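Clanville Shared Workshop – Members' Forum
Section: Automation and Robotics
Thread: Tabletop arm, simulation stage before the build

Posted by N_Major (bench coordinator), 31/07/2018

Members are advised that the simulation stage of the tabletop arm is open for comment. The physical arm will not be bolted to Bench 16 until the reach settings have been agreed. The first task is to move the fruit from the blue plate to the cardboard box. The hand is to start open, with the fingers straight and kept low over the table.
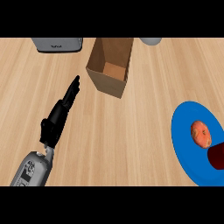
Replies (5)

brumlow_bench wrote:
I would ask that the start position be reconsidered. The fingers point towards the box, while the fruit is over on the right. The wrist must therefore swing across a wide stretch of bare table before any useful work begins. In June we lost 40 test runs to long swings of this kind.

E.Ibarra wrote:
I do not agree. A start position close to the plate leaves little room for the fingers to open out, and the dark red object is right beside the fruit. I would keep the present position and lower the speed limit to 400 until the path has been shown to be safe.

arellano_tools wrote:
May I ask whether the box is to remain beside the grey appliance? On the Kandavix controller, our group found it simpler to give the drop point open table on all sides.

N_Major wrote:
The box may be moved – the task sheet requires only that it stays within reach. The appliance is to remain, as members will wish to use the same table layout for later tasks.

brumlow_bench wrote:
I accept the lower speed. I maintain my objection to the start position and request that both versions be run before bench time is allotted. Estrella's settings could go first, if that is convenient. The limit of 3000 steps per run should apply to both.

E.Ibarra wrote:
That is acceptable to me. I shall place my settings file in the project folder this evening, and would be grateful if the second version could use the same fruit position.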